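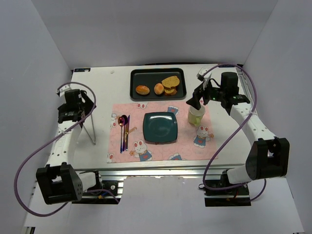

Abb. 1: Tischarbeitsplatz mit zwei Roboterarmen, Tablett, Platzset und gedecktem Frühstück

Automatisierungstechnik, Skript zu Einheit 4: Beschaffung und Budget einer Zweiarmzelle

4.1 Ausgangslage

Angebote für Roboterzellen nennen in der Regel den Preis der Arme. Für die Planung reicht das nicht. Der Arm ist eine Position unter mehreren, und über die Nutzungsdauer gerechnet oft nicht die größte. In dieser Einheit wird am Übungsfall Zulu ein Beschaffungsplan aufgestellt, vom Bedarf bis zur Bestellung. Aufgabe der Zelle: Geschirr, Besteck und Lebensmittel auf einem Tisch greifen und ablegen, mit einem oder mit beiden Armen.

4.2 Positionen im Budget

Einmalige Kosten:
Arme mit Greifern
Tisch, Profilrahmen, Einhausung
Kameras (ortsfest und am Greifer)
Steuerrechner und Netzteile
Aufbau, Verkabelung, Abnahme

Laufende Kosten:
Greiferfinger und Kabel als Verschleißteile
Softwarelizenz Dastska, jährlich
Requisiten (Teller, Becher, Besteck, Tischsets, Lebensmittel)
Arbeitszeit für Einrichten und Zurücksetzen

Requisiten werden in studentischen Plänen fast immer vergessen. Sie kosten wenig pro Stück, müssen aber in gleicher Form nachbestellbar sein. Wird ein Becher durch einen anderen mit anderem Henkel ersetzt, muss unter Umständen neu eingerichtet werden, und das ist Arbeitszeit. Bei der Erstbestellung also mehrere gleiche Stücke aufnehmen.

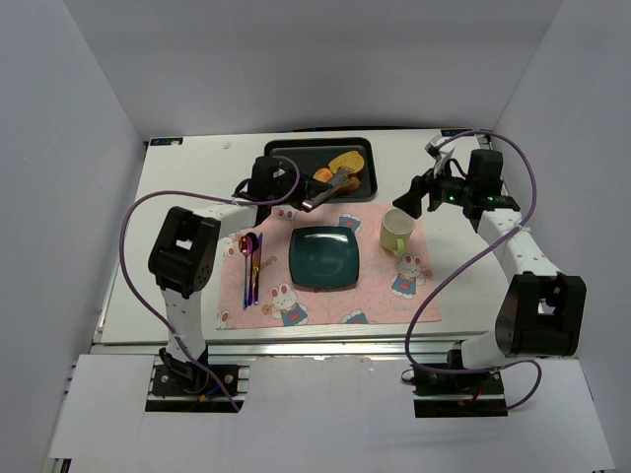
Luzius Bühler hielt in der Diskussion im Februar dagegen, man solle erst einen einzelnen Arm kaufen, den Ablauf damit erproben und den zweiten nachbestellen. Das schone das Budget, und viele Aufgaben kämen ohnehin mit einem Arm aus.

Für die Arme allein stimmt die Rechnung. Rahmen, Bodenausschnitte und Einhausung müssen aber von Anfang an für zwei Arme ausgelegt sein, sonst wird der Tisch zweimal bezahlt. Wer gestaffelt kauft, bestellt den Rahmen in der Endausführung und lässt den zweiten Platz frei. Außerdem ist zu klären, ob der Lieferant die gleiche Baureihe im Folgejahr noch führt. Im Übungsfall sichert Wukcombe das schriftlich zu, Nirnalel nicht.

4.3 Verschleißteile

Im Übungsfall gelten folgende Annahmen: Ein Fingerpaar kostet 144 Euro und wird nach 700 Betriebsstunden getauscht. Die Lieferzeit beträgt 29 Tage. Daraus folgt die Lagerhaltung — mindestens ein Paar je Arm liegt im Schrank, bevor die Zelle in Betrieb geht. Kabel, die am Arm in einer freien Schlaufe geführt werden, sind ebenfalls als Ersatzteil zu führen.

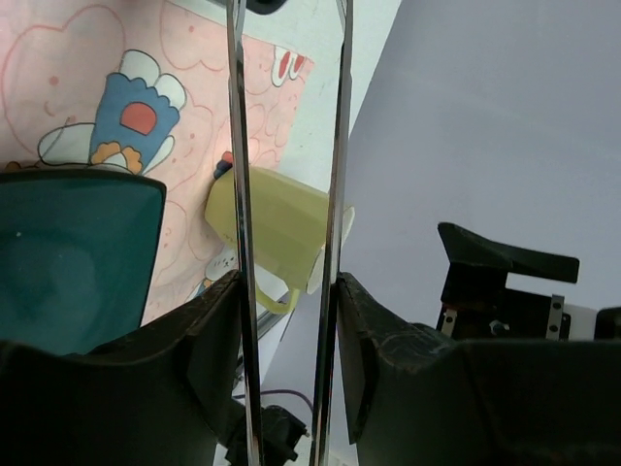
Abb. 3: Greiferfinger und liegender Becher, aufgenommen mit der Kamera am Greifer

Bei der Auswahl der Finger zählt die Form der Gegenstände mehr als die Nennlast. Henkel, Becherrand, flaches Besteck und Brot stellen verschiedene Anforderungen. Vor der Bestellung ist eine Liste aller Greifobjekte mit Maßen und Gewicht zu erstellen und dem Angebot beizulegen. Auch stehende und liegende Lagen eines Gegenstands werden getrennt aufgeführt.

4.4 Reserve und Freigabe

Auf die Summe der einmaligen Kosten kommen 10 Prozent Reserve. Die Reserve wird als eigene Zeile ausgewiesen und nicht auf die Positionen verteilt. Laufende Kosten werden für drei Jahre gerechnet.

Aufgabe bis zur nächsten Einheit

Stellen Sie den Budgetplan für Zulu in zwei Varianten auf: beide Arme sofort, oder zweiter Arm im Folgejahr. Begründen Sie Ihre Wahl des Lieferanten auf höchstens einer Seite. Abgabe als PDF, Tabelle im Anhang.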